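On Keeping a Paper Record of the Household
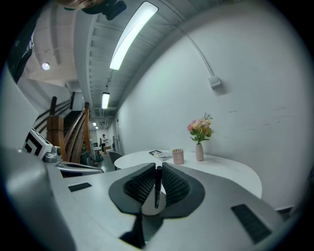
A black marker pen and the white round table.

It has been the practice in this household, for three years now, to keep a written record of repairs, purchases and readings in a bound notebook. Several readers have written to ask how the record is arranged, and the present entry is intended to answer them.

The notebook has 201 numbered pages. The first two are reserved for an index, which is filled in as the book is used. Each later page carries one subject only: the boiler, the gutters, the water meter, the bicycle. When a page is full, the number of the next page is written in the bottom corner and the subject continues there. Dates go in the left margin. Costs go in the right margin and are added up each January.

Entries are made on Friday evening. Receipts are not glued in, as glue swells the spine. They are kept in an envelope and marked with the page number to which they belong.

My former colleague Solveig Hedlund has kept a similar book since her move to Gerkach and prefers to give each room its own section. I tried her arrangement for one winter and did not continue with it. A leaking pipe passes through more than one room, and I found that I was writing the same entry twice. Readers in small apartments may find that it suits them better.

Thongchai Chaiyaporn has asked whether a spreadsheet would serve the same purpose. For the yearly totals it would, and I do copy those into one. For the rest I prefer paper. The plumber who came in the spring read four months of notes on the boiler at the kitchen counter and asked for a copy of the page – a request I was pleased to grant.

Ink remains an open question. Marker bleeds through the thinner pages and is now used only for the spine and the envelopes. Pencil fades where the pages rub together. A plain ballpoint has given no trouble so far.

The next entry will deal with the garden pages, which are in poor order.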